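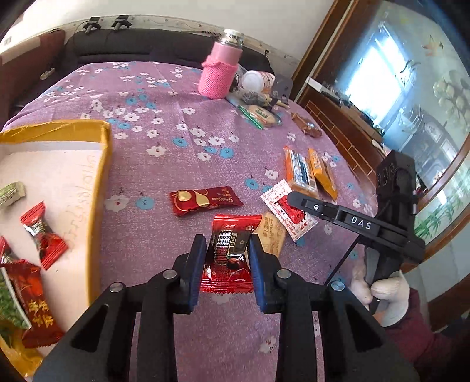 *손잡이형 그리퍼로 빨간 포장 사탕 집기. 파란 고무 패드가 사탕 양옆을 잡고 있습니다.*

# 오픈데이에서 그리퍼 체험 코너 진행하는 법

12월 오픈데이 때 체험 코너를 맡았더니, 끝나고 나서 "우리 동네에서도 해 보고 싶은데 어떻게 하면 되나요?" 하는 연락을 꽤 받았어요. 하나하나 답장을 드리다가 아예 한 페이지로 적어 두기로 했습니다. 말이 좀 길어지더라도 차 한 잔 옆에 두고 천천히 읽어 주세요!

## 준비물

- 손잡이형 그리퍼 2대 (한 대는 예비용)
- 낱개 포장된 사탕과 과자 40개
- 뚜껑이 열리는 종이 상자
- 흰 면장갑, 여러 크기로

과자는 모양도 크기도 제각각인 게 좋아요. 저희 Trirkow 모임에서는 처음에 똑같은 사탕만 한 봉지 사 갔다가 아이들이 금세 심심해해서, 그 뒤로는 끝을 비틀어 싼 사탕, 길쭉한 웨이퍼, 납작한 봉지 과자를 골고루 섞어 놓습니다.

## 진행 순서

1. **자리를 고릅니다.** 매끈한 책상보다 천을 깐 푹신한 곳이 편합니다. 사탕이 또르르 굴러가지 않거든요. 이불이든 담요든 집에 있는 걸로 충분해요.
2. **상자를 왼쪽에 둡니다.** 오른손잡이 손님 기준이에요. 왼손잡이 손님이 오시면 얼른 반대로 옮겨 드리세요.
3. **장갑을 끼고 손잡이를 쥐게 합니다.** 처음에는 아무것도 집지 말고 손가락만 몇 번 벌렸다 오므려 보게 해 주세요. 이때 다들 웃음이 터지는데, 저는 이 순간이 제일 좋습니다.
4. **케이블을 정리합니다.** 선이 과자 위를 쓸고 지나가면 애써 펼쳐 놓은 게 다 흐트러져요.
5. **사탕을 집습니다.** 비틀린 끝자락 말고 통통한 가운데를 노리라고 말씀해 주세요. 패드가 양옆에 고르게 닿으면 거기서 손힘을 더 주지 않습니다.
6. **상자 위에서 천천히 놓습니다.** 높이 들고 떨어뜨리면 꼭 상자 밖으로 튀어 나가는 녀석이 있어요.

한 사람에게 2분씩 드리면 줄이 무난하게 줄어듭니다. 저희는 일요일 오후에 손님 18명을 모셨고, 중간에 한 번 쉬면서 과자를 다시 펼쳤습니다.

## 자주 막히는 곳

**납작한 봉지가 안 집혀요.** 위에서 누르지 말고, 가장자리를 살짝 세운 다음 옆에서 집어 보세요. Solomiia Didenko 님이 Potstead 체험장에서 쓰시던 방법인데 어린 친구들도 곧잘 따라 합니다.

**사탕이 돌아가 버려요.** 두 손가락이 비스듬하게 들어간 경우가 많습니다. 손목을 조금 돌려서 나란히 맞춘 뒤 다시 해 보시면 돼요.

**아이가 그냥 손으로 집어요.** 괜찮습니다, 하나쯤은 드시라고 하세요 :)

자동으로 움직이는 로봇 팔 시연까지 붙이고 싶으시면 체험을 먼저 하고 시연을 나중에 보여 드리는 쪽을 권해요. 자기 손으로 한번 집어 본 분들은 질문부터 달라지더라고요. Othmane Kettani 님께 배운 순서인데 그 뒤로 쭉 이렇게 하고 있습니다.

남은 과자는 상자째 문 옆에 두고 가시는 분들께 나눠 드리세요.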